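The case for recording how a crown was seated

8/4/23

Most laboratories that mill zirconia or lithium disilicate crowns can tell you, to the batch, which blank a crown was cut from. They can give the sintering curve, the furnace and the hour. Once the crown leaves the bag, the record thins out. The clinical note will usually give a cement, a shade and the word "seated". I think that last word is doing too much work.

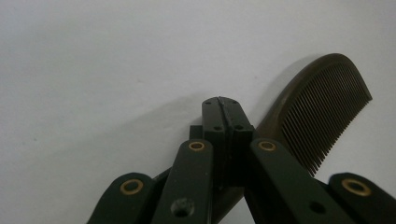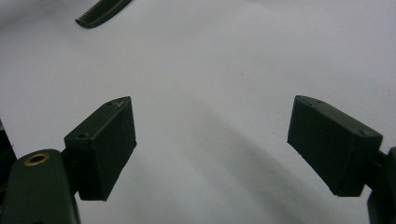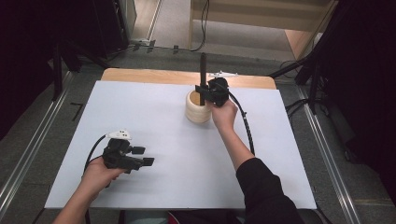
Cementation is the shortest stage in the life of an indirect restoration and the least documented. A practice that writes down the lot number of its resin cement will often not write down whether the intaglio surface was cleaned after try-in, or with what. Saliva leaves phosphate on zirconia, and phosphate competes with the phosphate monomers in the primer for the same sites on the surface. Water does not remove it reliably. Phosphoric acid, which many of us reach for by habit from working with glass ceramics, makes the matter worse. A crown that comes off two years later with all the cement left on the tooth has told us something about the ceramic side of the bond, but without a record of the cleaning step we can't say what.

I went back through the debonded crowns referred to our clinic over a period ending last July. There were 81. In 60 of them the referring notes named the cement. Very few named the surface treatment, and I found none that gave the air pressure used for abrasion. It is not possible to draw a conclusion about technique from notes of that kind, and I won't try. My complaint is with the notes.

The usual answer from manufacturers is a simpler product. Estex and Zullidar are both sold on the strength of having fewer steps, and a single-bottle primer does remove one chance of error. It does nothing about the errors made before the bottle is opened. I have used both and have no strong preference. Either will fail on a contaminated surface, and either will do well enough on a clean one with a preparation of decent height and taper.

The other answer is a longer form. Tjoa, the practice software we moved to, offers a cementation template with so many fields that the dentists in our building stopped filling it in within a month. Half the fields repeat what is already on the laboratory slip. A form that asks for the shade three times and the abrasion pressure not at all was designed by someone thinking about invoices.

What I would like is a short record, made at the chair, with five entries: how the inside of the crown was cleaned after try-in, whether it was abraded and at what pressure, which primer was used, how the field was kept dry, and how the cement was cured and for how long at each surface. The nurse can enter it while the cement sets. We have done this on paper since the spring and it adds little to the appointment.

Light curing deserves its own line because it is the step most often assumed. A lamp rated at 900 milliwatts per square centimetre gives that figure at the tip, held square, when the tip is clean. Through a molar crown of ordinary thickness, much less arrives at the margin, and more opaque zirconias pass less than translucent ones. Dual-cure cements are meant to cover the shortfall, and mostly they do, but the chemical cure alone tends to give a lower degree of conversion in several of the materials on sale. Our older lamp, a Trulemus, read 80 per cent of its rated output when we finally put it on a radiometer. It had been in daily use and gave no outward sign of the loss.

There are fair objections. A record can be filled in from memory, or copied from the last patient, and then it is worse than a blank. Some colleagues also worry that a written abrasion pressure will be held against them in a dispute. I understand the worry, though a bare note offers them little protection either — it leaves the dentist to argue from usual practice.

A stronger objection is that many full crowns on retentive preparations will stay on with almost any cement, glass ionomer included, and that recording five steps for each is wasted effort. For those cases I would accept two entries, cleaning and cement. The full record belongs with short clinical crowns, resin-bonded bridges and anything where adhesion carries the load. Deciding which group a tooth falls into takes a few seconds at the preparation visit, and that decision ought to be in the notes as well.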